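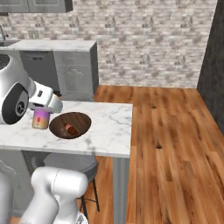
Slow down before you close the fingers, somebody at Brirness had typed into our run log, all lowercase, no name. You're going in like you're late for a bus.

September
By Gyula Fekete

I read it out loud to the whole club, which was a mistake, because Odile laughed so hard she had to put her sandwich down. Brirness had beaten us two years running. Now they were leaving us tips!

The thing is, we were going in like we were late for a bus. The kitchen contest runs inside Fimetus, and everybody gets the same white arm and the same marble counter and the same cup to pick up, and the logs are open so schools can read each other's. We'd called our controller Na, short for Not Again, and Na had a heavy foot. It would swing over that counter, aim beautifully, and then snap. Run 107 is still on our shared drive under the name "oh no."

So I slowed it down. I stayed after practice in the Bovthorpe computer lab with the lights on a timer (you have to wave every so often or you're in the dark) and cut the closing speed until Na moved like my grandmother getting into a swimming pool. Then I ran the counter task seven times. I'm not going to pretend they were all pretty, but by the last one I'd quit holding my breath, and I typed back, also lowercase, thanks, who is this?

Nothing. I checked at dinner. I checked while I was brushing my teeth.

The next afternoon we moved on to the refrigerator, and that's where Odile and I had our fight.
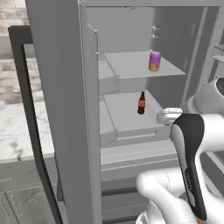 Fridge task in Fimetus: can on the upper shelf, bottle below.

She wanted to start with Na close to the shelves, right up beside the open door. I wanted it farther back so it could see what it was doing. We argued about that for most of an hour, and somewhere in there it stopped being about the arm. She said I'd take advice from a total stranger at another school before I'd take it from her. I said that was ridiculous. Then I scrolled up through our messages looking for proof and found her, back in the spring, telling me to slow down before closing the fingers. She'd even put a little turtle next to it.

I felt about two inches tall.

"Did you write the Brirness comment?" I asked her.

"How would I have a Brirness login?"

"That's not a no."

"It's a no, Gyula." But she went pink, and she started scrolling through her own screen very hard, and I decided to leave it alone and load up her starting position.
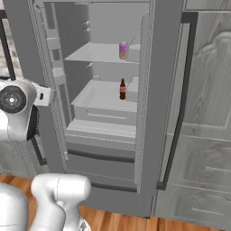

We gave it five tries her way and five tries mine, with the same can and the same bottle, and we wrote down every bump. Hers had fewer bumps. Mine looked better on the big monitor, and I said so, and she wrote "looks better on big monitor" in the notes column in huge letters so it would be there forever.

By then the lights had timed out and we were both waving at the ceiling. My laptop buzzed on the desk. It was a new line in the run log, under the Brirness name, all lowercase.

better, it said. now whose idea was it to start from there?

Odile was standing right next to me with both arms in the air. I looked at her hands, and then I sat down and typed her name.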